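So testen Sie, ob ein Haushaltsroboter Ihnen wirklich Arbeit abnimmt

Diese Website verwendet Cookies. Mit der weiteren Nutzung stimmen Sie dem zu. [Akzeptieren] [Einstellungen]

Seit dem Februar fragen mich so viele Leute, ob die Maschinen denn nun endlich putzen und räumen können, dass ich meine kleine Prüfmethode einmal ordentlich aufschreiben möchte. Mein Kollege Ifor Pugh und ich haben sie für die Werkstatt bei Lurken entwickelt, sie passt aber genauso gut in jede Küche (und Spaß macht sie auch!).

Schritt 1: Suchen Sie sich eine einzige Aufgabe aus, und zwar eine langweilige. Glatte Flächen abwischen zum Beispiel, oder eine Schublade schließen. »Die Küche aufräumen« ist keine Aufgabe, das sind dreißig, und an irgendeiner davon bleibt jedes Gerät hängen.

Schritt 2: Lassen Sie die Aufgabe zuerst in der Simulation laufen, falls Ihre Software das hergibt. Wir nehmen dafür Calado, und 144 Durchläufe sind über Nacht bequem zu schaffen. Achten Sie besonders auf Kanten, Spiegelungen und Schatten, denn da verschätzen sich die Systeme gern.

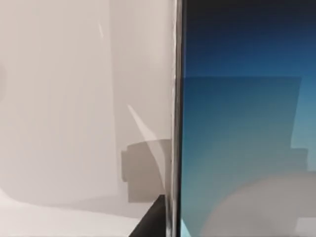

Schritt 3: Wiederholen Sie das Ganze am echten Gerät, 17 Mal hintereinander, ohne zwischendurch etwas zurechtzurücken. Das fällt schwer, ich weiß! Man möchte der Maschine ständig helfen wie einem Kind beim Schuheanziehen. Bitte lassen Sie es trotzdem und schreiben Sie jeden Eingriff auf, auch den kleinsten.

Schritt 4: Stoppen Sie Ihre eigene Zeit mit. Gemeint sind die Minuten, in denen Sie aufbauen, zusehen und nacharbeiten. Bei unserem Vatel-Arm gelangen 13 von 17 Versuchen, was sich hübsch liest, nur war Jomar Ignacio mit dem Lappen in der Hand jedes Mal deutlich früher fertig.

Mein Rat fürs Erste: Bei gleichförmigen Arbeiten in der Werkstatt lohnt sich ein Versuch durchaus, zu Hause würde ich noch warten. Wiederholen Sie den Test nach jedem größeren Software-Update und heben Sie die alten Zettel auf, damit Sie vergleichen können.

Newsletter abonnieren: Neue Anleitungen direkt ins Postfach. [E-Mail-Adresse eingeben] [Anmelden]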